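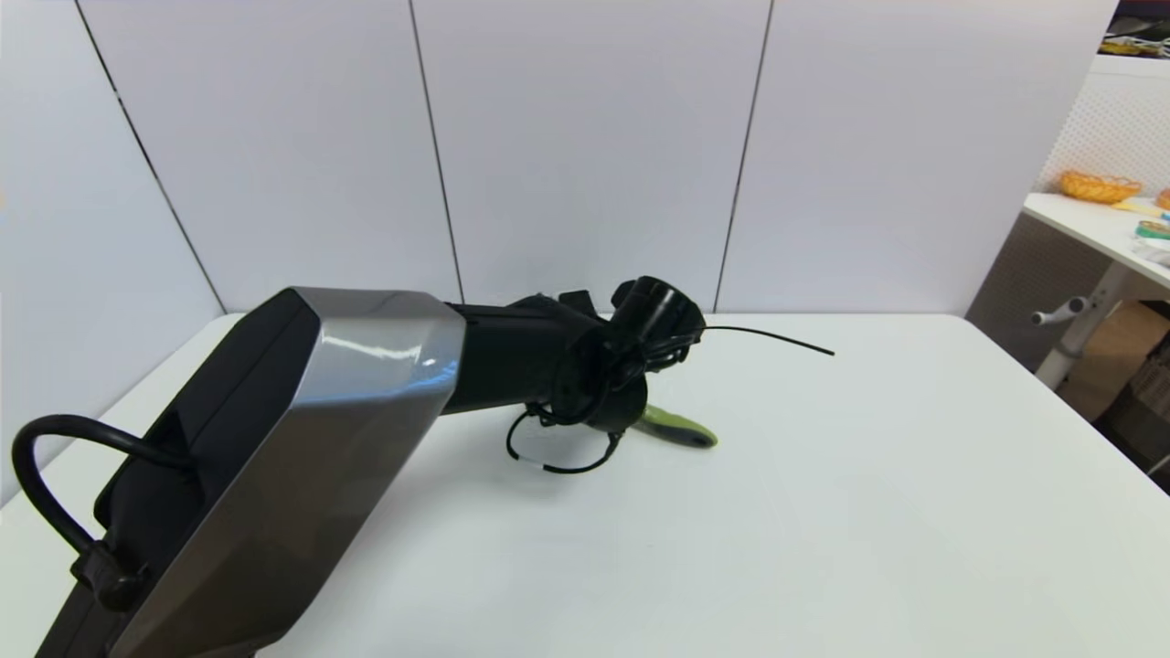 White table, with the arm reaching in from the left.

Archive > Projects > Volilmont Tapes > Reports

Last updated: February 23, 2018

Volilmont Tapes: second progress report to the Murakami Fund

When we last wrote to you we had a storeroom full of reels, a borrowed tape machine and a lot of hope. We're very happy to say that the tape machine is now our own, the storeroom has shelves in it, and we have heard music that hasn't been played to anyone since the early eighties. Some of it is wonderful! Some of it is a man tuning a twelve-string for most of a side, but we've kept that too.

For anyone at the Fund who is new to the project, your grant pays for the transfer, cataloguing and first public release of the tapes left behind when Volilmont, the small record label based in Ornlow, stopped trading. The label put out folk, a bit of jazz and, towards the end, some very strange synthesiser records that people now pay silly money for. The tapes came to us in one lot, and the lot was 629 reels.

Where the transfers have got to

All the quarter-inch stereo masters have now been played, copied at high resolution and put back in fresh boxes. This was the part we promised you by the end of the winter, and we got there with a little time to spare. The multitracks are slower going. They are on wider tape, they are heavier, and a fair number of them need baking before they can go anywhere near a playback head. The oven we bought in September has been a very good buy. It holds its temperature overnight without any fuss, and the brown sticky mess we were scraping off the guides last summer has more or less stopped.

We did find 23 reels with bad edge damage, mostly from one shelf that must have been under a leak at some stage. We have set those aside and haven't tried to play them. A specialist has looked at two and thinks both can be saved, but it would be a job for another budget and we'd like to talk to you about it separately.

The labels on the boxes have been a project in themselves. Volilmont re-used everything, so a box marked as a choir from 1974 may well hold a rough mix of something made seven years later. Tuva Amundsen has been matching the tapes to the old session diary, and her spreadsheet has grown into the most useful thing we own. She has put names to players who were never credited on the sleeves, including the cellist on both of the early folk albums, and we've been able to write to several of them. Two wrote back within the week.

The Brorkum album

This is the bit we have been itching to tell you. As you know, the one Volilmont record everybody asks us about is the second album by Brorkum, the group who made a single LP for the label in 1979 and then split up before the follow-up could be pressed. Collectors have swapped a cassette of it for years – a very poor cassette, running fast, with the end of side two missing.

We have the master. It was in a box marked "spares". It is complete, it is in good condition, and it has the proper ending, where the organ carries on by itself after the singers stop and you can hear somebody put down a tambourine. There are also five songs from the same sessions that aren't on the cassette at all. One is only a backing track with a guide vocal, but the other four are finished and at least two of them are better than anything that made the first LP. (This has been argued over at length in the office and we don't all agree, but the person typing gets the final say.)

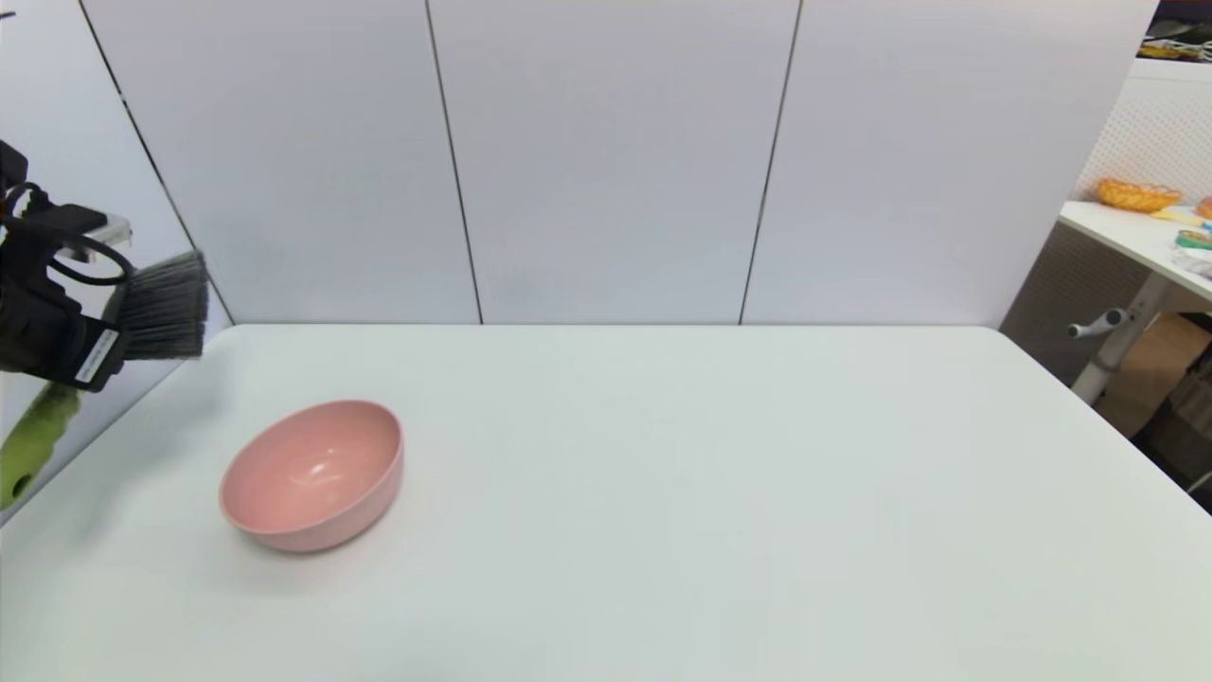 We've kept the treatment of the sound as light as we can. The speed has been checked against the test tones at the head of the reel, a handful of clicks have been taken out, and otherwise it is as it was left. We tried one version with heavier noise reduction and it took all the air out of the acoustic guitars, so that one has been dropped. The surviving members of the group have listened to the flat transfer and are happy for us to go ahead, which was a lovely phone call to have.

The sleeve is more of a puzzle. A proof was made but we have only found the back half of it, with the running order and a list of thanks. The front was said to be a drawing of the harbour at Ornlow. If it doesn't turn up by the time we go to print we'll use a plain front with the lettering from the label's catalogue, and save the drawing for a later pressing should it ever come to light.

Rights and paperwork

Slower than we'd like, but moving. The label's own rights passed to us with the tapes, so the recordings are straightforward. The songs aren't always. Several writers were signed to a publisher that has been sold on more than once, and finding the right desk at the right firm has eaten a lot of afternoons. Of the letters we sent before the holidays, 23 have had a full reply and a signed form. We're chasing the rest and will phone where letters haven't worked.

Money

We are inside the budget on every line except tape boxes, where the price went up after we had costed them. The overspend is small and we've covered it from the travel line, as two of our planned visits turned into phone calls. The full figures are in the attached sheet. Storage has come in under what we set aside, and with your agreement we would like to move that saving across to mastering, so that the Brorkum record can be cut properly on to vinyl as well as going out as a download.

What comes next

The remaining multitracks go into the oven in batches through the spring. The catalogue will go online in a first, fairly plain version, searchable by artist, year and player, and we'll add sound clips as the permissions come in. Then comes the listening evening in Ornlow, in the upstairs room of the old chapel, where we'll play the whole Brorkum album through good speakers from start to finish. We would love somebody from the Fund to come. Dates will follow once the room is confirmed, and there will be soup.

Shares: 5
Comments: 0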